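Part-Time Catering Assistant, Hilulside Community Lunch Program

Norden Catering is hiring a part-time catering assistant for the lunch program at Hilulside. The program serves a hot meal to older residents of the MacLeish apartments and to anyone else from the neighborhood who wants to come in. We need someone who can start in February.

The shift runs from 9:30 a.m. to 2:30 p.m. You will work with the cook and one other assistant. Mornings are prep: washing and cutting vegetables, portioning desserts, filling water pitchers, setting up the dining room. Lunch goes out at noon. After that it is clearing, dishes, floors, and putting the room back for the evening classes.

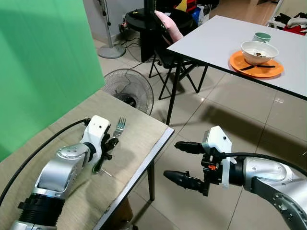

Table service is a large part of the job, and we would like you to know that before you apply. Some of our guests have trouble carrying a tray, so all plates are brought to them. Places are set before the doors open. Forks go down with the tines pointing away from the guest, toward the back of the table, and the metal trim along the table edge gets wiped at the end of every shift. A few guests need food cut up or a second helping brought over, and most of them like to talk. You will need to be patient about that and still keep the plates moving.

What we need from you:

Able to stand for the full shift and lift 50 pounds
A current food handler card, or willing to get one within 2 weeks of starting (we pay the fee)
Comfortable following written allergy sheets
Reliable about showing up on time

Kitchen experience helps but is not required. A second language is useful.

The position is paid hourly, every two weeks, with a meal included each shift. Paid sick time starts on the first day. There is a $700 bonus after six months. Free parking is behind the building, and the 492 bus stops across the street.

To apply, fill out the form on Zatgate under Norden Catering, Hilulside location. A resume is fine but you can also just list your last two jobs and a phone number where we can reach you in the afternoon. Interviews are held on site and take half an hour. We will ask for two references before making an offer. Applications stay open until the position is filled.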